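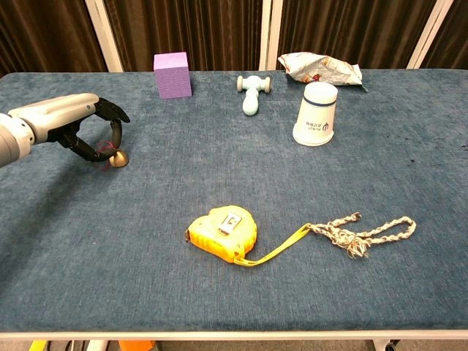 November 6, 2021. Notes on the Ziten changeover, for people who follow restaurant openings and want the working details. Thread.

1/ Ziten closed its original dining room after last night's service. The lease ran out and was not renewed. The company keeps the name, the recipes and most of the kitchen staff. The new place opens later in November under a different name, Nekel.

2/ Nekel takes over the old Hrubý bakery building. Floor area is 1,035 square feet, kitchen included. Ziten had nearly twice that. Seats: 28, of which six are at the counter. No private room.

3/ The size drives the menu. Ziten ran a long à la carte list with daily specials. Nekel will run one printed menu, changed every two weeks, with four starters, five mains and two desserts. Sides come with the mains and are not sold separately.

4/ Carried over from Ziten: the smoked trout dumplings, the pork shoulder with caraway and sour cabbage, the poppy seed cake. Dropped: the duck, all the steaks, the weekend brunch. The duck needed a dedicated oven for most of the afternoon and the new kitchen has two ovens total.

5/ Equipment, for those who asked last time. One deck oven left in place by Hrubý, serviced and re-bricked. One combi oven, moved from Ziten. Six-burner range, new. No fryer. The hood was rated for bakery use and had to be replaced before the fire inspection, and that took up most of the build-out delay.

6/ The deck oven holds heat well past the end of bread baking. The plan is to load bread at 5 a.m., pull it by 8, then use the falling temperature for the pork and the beets. It should reach the low 300s by noon with the door shut. I would like to see the log after a month of real service.

7/ Bread is made in house: a rye with 40 percent whole grain flour, and a plain white roll. The rye is also on sale at the front door from 8 until it runs out. Cash or card, no preorders for now.

8/ Reservations are by phone and through the website. Two seatings, 5:30 and 8:00. Counter seats are walk-in only at both. Ziten gift cards are accepted at face value but must be shown as the physical card or the original email. Screenshots will be refused.

9/ Service charge is included in menu prices. No tip line on the receipt. Ziten tried this for one season and went back to tipping. Management says the earlier version failed on the pay scale for servers, and that the scale has been redone. I have not seen the new one.

10/ Wine: the list drops from 90-odd bottles to a single page. Most of the Ziten cellar has been sold to Reltetti, the wine bar across the river. The sale covered 486 bottles, mostly reds with some age. Reltetti will pour part of it by the glass and keep the rest for its bottle list.

11/ If you had a bottle stored at Ziten under the locker plan, it was not part of that sale. Lockers have been moved to Nekel's basement. Pickup is by appointment, mornings only. Bring the locker number.

12/ Correction to post 2. The six counter seats are in addition to the tables on the first floor plan I was sent, but they are included in the final licensed capacity. The total stands as posted.

13/ Parking: the lot behind the building belongs to the hardware store and is closed to diners before 6. Street spaces are metered until 7. The bus stop at the corner is in service again after the road work.

14/ Prices are not final. Draft menu has starters at 9 to 14 and mains at 22 to 31, service included. I will post the printed version when I have it.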